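Consumer Claims and Evidence, Unit 4
Handout: "Lasts longer" and other promises about durable goods

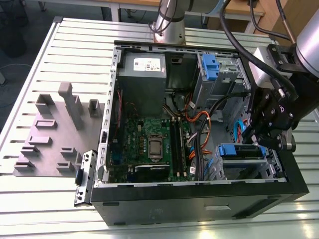

Read the Hollis chapter before you come to the February session. It is short and a bit smug, but his main complaint holds up: most durability claims are written so that they can't be wrong. Bring one claim of your own, copied word for word from a box, a leaflet or a store page.

1. What is being claimed?

Start with the verb. "Built to last" has no number in it and no test behind it. "Tested to last" is a little better, but you still need to ask tested by whom, and last at what. Our main case is the Truka upright fan, sold with the line "engineered for 30 years of comfort." Read it again slowly. Does the fan run for 30 years, or is it the comfort? The warranty in the same box covers 3 years, parts only, and you pay the shipping. I would believe the warranty.

2. Where did the number come from?

Some lifetimes come from running a product until it fails. Many are worked out from a short test at high heat or heavy load, then stretched by a formula. There's nothing wrong with that in principle. Engineers do it all the time and some of them do it well. The trouble starts when the stretched number gets printed on the box without the conditions that went with it.

Eluned James looked at the Truka test sheet for her term paper last year (on the course shelf, worth reading). The company ran 100 motors. It ran them at low speed, indoors, with no dust. How many people buy a fan to run it on low in a clean room?

3. Who answered the survey?

The Hamada washer leaflet says owners are "overwhelmingly satisfied after years of use." The small print gives 179 replies. It doesn't say how many forms went out, and people whose washer had already gone to the dump were not likely to get one. Dean Cheetham defends this survey in the second reading. I don't find his defense convincing, but argue with me if you do.

4. Can it be repaired?

A long life on paper means little if a worn belt ends it. Elsie Tapley's repair score asks whether the case opens with common tools, whether parts are sold to the public, and for how long. I like the questions. I'm less sure about adding them up into one grade, as she does. A product can get full marks for screws and still have a main board that costs more than a new machine. Alora, which prints its repair grade on every carton, has never published its price list for parts.

5. For class

Write one page on the claim you brought. Say what would have to happen for it to be false. If you can't think of anything, say so and explain what the sentence is doing on the package.

Don't send me "the company has a good reputation." Reputation is what the ad is paying for.

Late pages go to Darren Kershaw in the Timesdale office before 4 p.m.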